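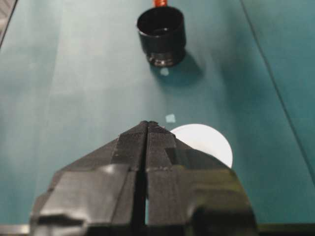
Gripper fingers, closed.

21/12/2019
Casting and bezel work, Wirkham order

Second attempt at the pear pendants. The October batch had pitting on the back of the bail and one incomplete fill at the narrow end of the cup. Waxes were fine when I checked them before spruing, so I am treating it as a gating problem until something says otherwise.

Changes from October: sprue moved from the side of the cup to the heaviest part of the back plate, and thickened where it meets the plate. The old sprue necked down just before the joint and was probably freezing early. Tree is shorter too. All waxes kept clear of the flask wall.

Investment is the new sack of Kuvance. Mixed by weight, vacuumed, poured down the side of the flask. It sets faster than the old sack, and the gloss was going off while I was still topping up. Next time have the flask taped and standing ready before water touches powder. Bench rest before the oven was two hours.

Burnout on the slow schedule. Final hold at 500 before the pour. Consuelo Carhuamaca thinks that is low for something with this thin a wall and would go up. I want one clean result at this temperature before changing it, otherwise I have moved the sprue and the heat together and will not know which one mattered.

Metal: sterling, 83 g in the crucible including the button. Half new grain, half clean scrap from the last tree, no floor sweeps. Flux once. Poured as soon as the surface went bright. Left the flask 20 minutes before quenching - the last one was rushed and I had a crack in a back plate that I blamed on the pickle.

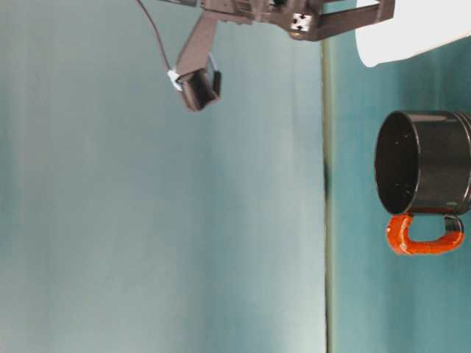
Gripper with the white marker square, black dots or holes.

Result after pickle: all cups filled down to the point. Slight roughness inside two of the bails, cleans up with a small round file. No pits on the back plates at first look, but will check again after the first polish since October only showed its pits at that stage.

Clip sprues close and file, do not saw. The blade wanders on the back plate curve and leaves a low spot that takes longer to remove than the stub would have.

Bezel height: 50 percent of stone height is too much on the flatter cabochons. It hides the color at the edge. Ermira Begović took one down and burnished it over, and the stone holds with no movement against beeswax. Mark the height with dividers off the base, then file to the line before the stone goes in.
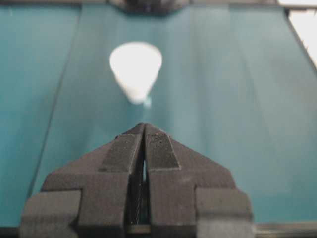
The narrow end is still the hard part of the setting. Metal bunches at the point when the long sides are pushed first, and there is nowhere left for it to go. Order to use from now on: point, then the middle of the round end, then the two shoulders, then the sides in short strokes working toward the point. The outline to aim for is close to the white cone on the teal surface, wide and rounded at the top and tapering evenly to a narrow point. Our wax master is fatter through the lower sides than that, and the extra width is what makes the bezel pinch in late. Recut the master before any more waxes are shot.

Also: the Yang pusher has a burr on one corner and left a track on the first cup. Stoned it flat and polished the face. Keep it out of the general rack.

Open: recheck back plates after polish. Ask Consuelo to log the oven reading against the second thermocouple. Stone seats on the last two cups still to be cut.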